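Teaching by hand: notes from a season of demonstrations

For most of the past year, my evenings at the Brerkine workshop have been given over to one activity: showing a robot arm how to move things from one bin to another. I have been asked by several colleagues to set down what was learned. The following notes are offered in that spirit and represent my own views.

The project, known internally as Dolanico, began in January with a modest objective. The arm was to sort small parts between bins on a bench, using only what it had been shown by a person. No motion was to be programmed in advance. Each demonstration would be recorded, reviewed and either kept or discarded, and the kept recordings would be used for training.

Two methods of demonstration were considered. In the first, the operator takes hold of the arm and guides it through the task with its motors slackened. In the second, the operator sits at a separate controller and the arm follows at a distance. Parviz Amini favoured the first, and his early recordings were very good. The movement was direct and the grasp was usually centred on the part. The difficulty was that his hands and sleeves kept appearing in the wrist camera's view, and the arm would not have that company when working alone.

We therefore changed to remote control after the first 60 demonstrations. Océane Tremblay prepared the controller and wrote the operating procedure, which remains pinned beside the bench. It asks operators to approach slowly, to pause before closing the gripper and to abandon any attempt that requires more than one correction. The last of these rules was debated at length. Rafsan Jayasinghe argued that corrections were the most valuable part of a recording, as a robot that has never seen a poor approach will have no means of recovering from one. His argument was eventually accepted — although the procedure has yet to be amended.

By the close of the season we had kept 788 demonstrations from 21 evenings of work. I recorded the largest share and can report that the quality of my own work declined noticeably after the second hour. Chathurika Cassim, who reviewed the recordings, identified the same pattern in every operator. Sessions now end at 8 p.m., regardless of how well matters are proceeding.

The wrist camera deserves particular mention. An operator standing beside the bench judges distance without effort. The same operator, working only from the camera's view, must learn to read the rims of the bins and the reflections on their floors. Glossy plastic is troublesome in this respect, and a bright patch of light can draw the eye away from the edge one is trying to clear. I would recommend that anyone new to the work spend a full evening moving the arm over the bench before recording anything at all.

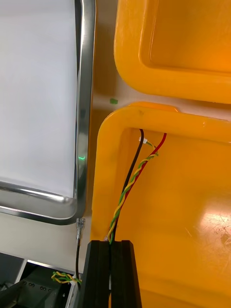
The wrist camera's view of the orange bins, with the green laser dot on the steel rim.

Wiring was the other lesson. Rigid parts forgive a slightly careless approach, while a wire may shift or catch when the gripper brushes it. Our practice is to bring the arm down well to one side and to treat any contact with a wire as grounds for discarding the recording. Kamrul Herath considers this too strict, and we have agreed to keep the discarded recordings in a separate folder until the question can be tested properly.

The coming season will begin with a review of the bench lighting, followed by a fresh set of demonstrations from operators who have not previously used the controller. I am especially interested in whether their habits differ from ours. The written procedure will be revised before they start, including the rule on corrections, and I have undertaken to circulate a draft to the group.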